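Section 8: Looking after yourself once you are home

Please read this section before the day of your eyelid treatment at the Follton clinic, and leave it somewhere handy afterwards, perhaps on the fridge door, where whoever is looking after you can find it too. Lorraine Birkett, our senior nurse, wrote most of it after many years of answering the telephone on a Wednesday evening, so it covers the things people really do ring up to ask!

Setting up your cold compress

1. Wash your hands with plain soap and dry them on a clean towel.

2. Take the Mamov gel mask out of the fridge. It should have been in there for at least 50 minutes.

3. Slip the mask into its cotton sleeve and press the flap down all the way along.

4. Sit back with your head well propped up - two good firm pillows will do nicely - and lay the mask gently over your closed eyes.

5. Leave it there for 14 minutes, then take it off and give your skin a proper rest for an hour before the next go.

Caution: Never put the mask in the freezer, and never use it without the sleeve. The skin around the eyes is very thin and will be a little numb at first, so you may not notice that it is getting too cold.

Sleeping

6. For the first 8 nights, sleep on your back with your head raised. If you are a great one for rolling over, a rolled-up blanket on either side helps a good deal.

7. Put your drops in last thing, after you have cleaned your teeth and done everything else, so that you can simply close your eyes and drift off.

Note: Some bruising is quite usual, and it often looks worse on the second morning than it did on the first. Please don't be alarmed by this. It can travel down towards the cheeks before it fades.

Caution: If your sight becomes blurred and stays that way after blinking, or if one side is suddenly much more painful or swollen than the other, go straight to your nearest emergency department and let us know afterwards.

For anything less pressing, ring the clinic and ask for extension 1002, where Lorraine or Jade Haslam will be glad to talk it through with you, however small it seems.

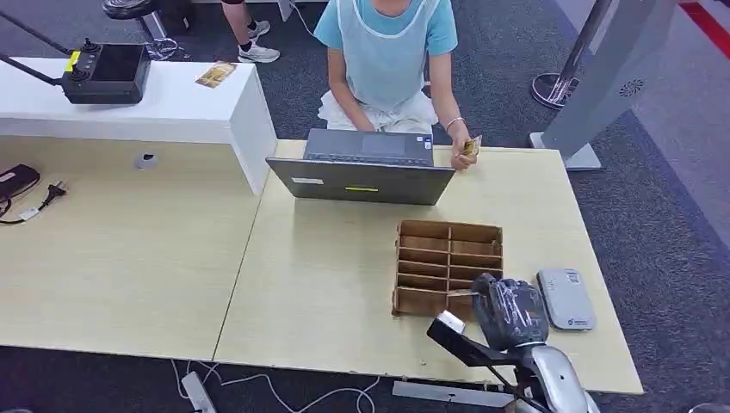 Do have your aftercare booklet beside you when you ring, and a pen as well, so that you can jot down anything we suggest.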